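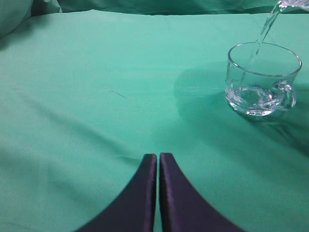

Sirkden Film Society to Open Spring Program With "The Ferry Clerk"

Jan 19, 2018

The Sirkden Film Society has announced that its spring program will open with "The Ferry Clerk," a screen version of the stage play by Ruwan Barua. The 103-minute feature will be shown in the main hall of the Skirkow Arts Center, which seats 131. Mr. Barua adapted the script himself and will introduce the first screening.

The play was written for a cast of five and takes place over one night in the ticket office of a river crossing. The film keeps the office as its main setting but adds several scenes on the water and in the town of Sokach, where the clerk's brother runs a failing boatyard. Much of the narration given to the clerk on stage has been removed.

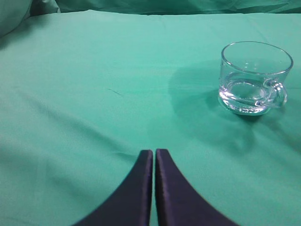 The film was directed by Anand Debnath, whose earlier work includes two short features shown by the society. Mr. Debnath has kept the painted river of the stage production for the clerk's dream sequence – a decision the society's program notes describe as central to the film. The remaining river scenes were shot on location in May.
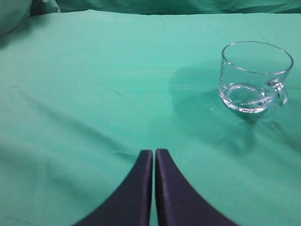
Will the original stage version also be performed this season? The society has scheduled one staged reading of the play, to be held in the center's studio room, which has 61 seats.

Tickets for the reading are sold separately from the film and are limited to two per person. Members of the society may reserve seats for both events before general sales begin. A discussion with Mr. Barua and Mr. Debnath will follow the opening screening – admission is included in the ticket price. The full spring program is available at the Skirkow Arts Center box office.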